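Week 3 notes: Can it do the dishes yet?

Okay, picking up where we stopped. I promised I'd answer the question everyone's aunt asks, the one about when a machine will finally do the chores. My short answer is "some of them, slowly, on a good day." The long answer is the rest of this handout, so bring it with you next time (and a pen, I never have spares).

Start with picking things up. We talked about the factory arm at Flemside that moves the same part to the same spot all shift long. It's great at that! But a house isn't a shift. Bottles, basins, cords on the floor, chairs where you didn't leave them... a person sorts all that out without thinking.
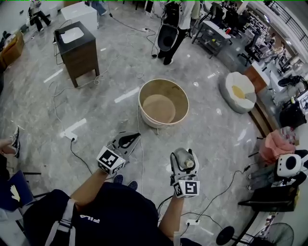

Hywel Edwards
Course instructor, Machines at Home and at Work

Look at the small glass bottle in the right-hand gripper. Glass is a pain for robots. Cameras tend to see straight through it, so the machine guesses wrong about where the edge is, and then it squeezes air or squeezes too hard. With a person holding the grippers, the eyes and the judgment are still human and only the fingers are mechanical. That's a nice way to split the problem in two: are the fingers good enough, and is the brain good enough? My own feeling is that fingers are ahead right now, but argue with me in section, please.

Now drinks. I used to think carrying a cup was the easy chore, and then I read the Pendedora write-up in your packet (pages 10 and 11, skip the cost table). Liquid moves when you move. A lid helps with splashing but gives you one more thing to line up, and clear plastic brings back the glass problem. 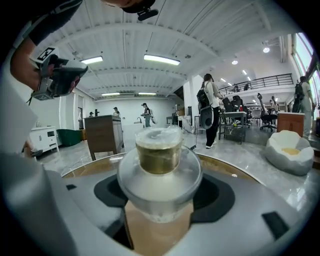
Hywel Edwards

So try this at home before we meet. Fill a cup with a lid most of the way, pick it up with kitchen tongs, and set it down on a table across the room. Do it again with one eye shut. Write down where you slowed down and what you looked at, a paragraph is plenty.

Mabli Morris is covering the first half of next class and will talk about the laundry folding trials at Haveo. Read Gough, chapter 2, before then. My office hour has moved to 3 in the afternoon, same room.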